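Visit report: Clullateck open day, coaching and self-development products
27 May 2021 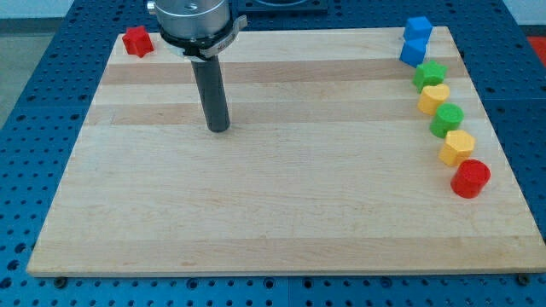 Light-coloured wooden board on a blue perforated table, with the end of a robot arm over it.

The open day was held by Clullateck for people who run, buy or refer clients to personal development programmes. I attended for the whole day. The stated purpose was to show how the firm's guided journaling product, Nallo, is written, tested and supported. A second product, Tradine, is a group coaching platform and was covered in the afternoon.

Registration opened at 9 and 84 people had signed up. We were divided into groups of 25 or fewer, and each group followed the same route in a different order. My group began with the content team.

Content

Domnica Vlad leads the writing of the Nallo prompts. The library holds 1816 prompts, each stored with a topic, a reading level, an expected writing time and a review date. A prompt that passes its review date is withdrawn automatically until an editor has signed it off again. Topics include work, confidence, family, rest, money and decision making. Money was added last October after requests from existing users.

Each prompt goes through two readers before release. The first checks wording. Questions beginning with "why" are mostly rewritten, as the team found that users tended to answer them with self-criticism. "Why did you not speak up?" becomes "What would you have liked to say?" The second reader checks for risk and marks any prompt that should not be shown to a user who has recently reported low mood. Marked prompts remain in the library but are held back for a set period. I asked how long the period was and was told that it varies by topic. No table was available to take away.

We were given a printed set of draft prompts and asked to mark those we would reject. My group disagreed on nearly half of them. Vlad keeps the marked sheets and compares them with the decisions of her own readers.

Programme design

Panya Thaweesak presented the structure of the standard programme. It runs for nine weeks, with one theme a week and a short exercise on most days. Users can pause at any point. A paused user resumes at the start of the week in which they stopped, including where they had nearly finished it. Several visitors objected to this. Thaweesak replied that an earlier version resumed at the exact day, and that users complained of having lost the thread. A setting to choose between the two is planned, with no date given.

There are no streaks, badges or public scores. Progress is shown as a plain list of completed entries. The app sends one reminder a day at most and the default is none, so a new user who wants reminders has to find the setting, which sits two menus down. I would move it to the sign-up screens.

Privacy

Hala Tawfik took the session on data handling. Entries are encrypted on the device before they are stored. Coaches on Tradine cannot read a client's Nallo entries unless the client shares them one at a time, and a shared entry can be withdrawn. The coach then sees a blank line with the date. Employers who pay for licences receive the number of active accounts and no further figures. An employer with a very small number of licences does not receive even that.

Tawfik was asked what happens to the entries of a person who leaves the employer. The account converts to a personal one and stays free for a limited time, during which the entries can be exported as a text file. The export was demonstrated and worked. Dates came out in American order, which she noted down.

Tradine

Lunch was followed by a mock group session, run by Arnel Samonte with six visitors as participants. The session used the platform's timed speaking turns. Each speaker's time is shown to everyone as a bar, and the facilitator can extend it. The feature does keep one voice from taking over. Two participants said that watching the bar made them hurry. Samonte advised hiding it from speakers in the first meeting of a new group, and showed where this is done.

Facilitators are required to complete a training course before they can open a group. The course was described briefly. It covers listening, handling silence, closing a session on time and referring a participant to clinical help. The assessment is a recorded session marked by two assessors. I would have liked to see the marking sheet.

Questions and practical notes

Lech Pawłowska chaired the closing questions. Most concerned price. Licences for community groups are charged at a lower rate, on written application. A version for readers with low literacy, working title Zhuravel, is in early testing and uses recorded speech in place of written prompts. It was not on display.

The rooms were on one level and well signed. Sound carried badly between the two afternoon sessions, and the speakers in ours had no microphone. Handouts are sent on request to the address on the registration form. I have asked for the facilitator course outline and the list of withdrawn prompts, and will add them to the shared folder when they arrive.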